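I have reached the age at which a person develops opinions about bread storage. Mine used to fit on a sticky note (put it in a bag, close the bag, find it green in a week) and now they run to a blog post, so pour yourself something.

This started in July, when I added up what I'd spent on kitchen containers since moving to Kerndale. The answer was 457 dollars. For that money I own a great many lids. I also own one toaster, two slots, silver, which has outlasted every container system I have tried to install next to it, including the Lim stacking set and the Lornov drawer thing with the rails.

So my current project is working out what deserves to live on the counter. The rule is that whatever sits beside the toaster has to have something to do with the toaster. You would be amazed what fails this test in my kitchen. There was a stapler.

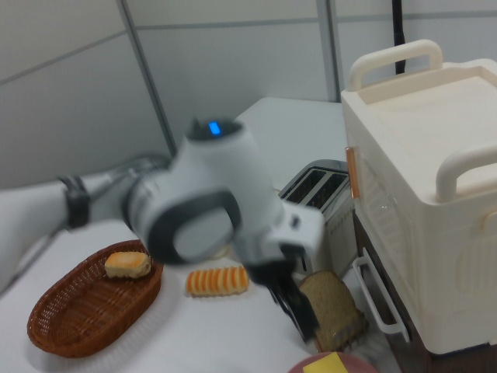 ### Bread, and things shaped like bread

The slice by the toaster is brown whole-grain, the kind with specks, and I have nothing to say against it. It knows where it's going. The roll gets the wicker basket, as rolls should. My grandmother kept hers in one and I have never seen a reason to update the technology, except that crumbs get into the weave and stay there until you sell the house.

Then there's the striped one, orange and cream, ribbed all the way along. Is it a pastry? Is it a loaf with ambitions? It isn't in the basket and it isn't near the slots, and every kitchen has one of these. Mine is a panettone that has been on top of the fridge for 14 weeks. I dust it.

The big cream container with the copper-colored latch is the sort of thing I'd have bought twice. I'm a fool for a latch. My old Havura bread bin had a latch you could hear from the yard, and I went on using that bin long after the bottom cracked, purely for the click.

What I've settled on at home:

- sliced bread in the bin, lid shut
- rolls in the basket, eaten the same day
- anything with stripes gets a decision by bedtime

I have kept to the third one exactly once.
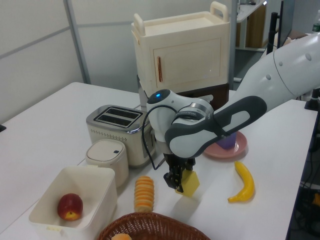
### Fruit, cups, and the rest of the population

Toy food has the great advantage of never going soft. The red apple can sit in its open white bin until the sun burns out, and the yellow banana is going to stay that yellow. I buy real bananas in a spirit of optimism and have 900 grams of them in the freezer, black as boots, awaiting a banana bread I have been about to make since spring.

A purple cup on a pink plate, though, I can get behind. Cups at my place travel alone and turn up on windowsills. Giving each one a plate to stand on would at least slow them down.

I'm also taking notes on the little lidded container by the toaster, the one like a tiny trash bin. I'd use it for crumbs, twist ties and those plastic bread tags, of which I must have 1000 in the drawer under the kettle. I've been saving them. Don't ask me for what, I only know that the day I throw them out I'll need one.

Next up is that drawer. I've cleared an afternoon for it and bought a container to put things in, which brings the total up again.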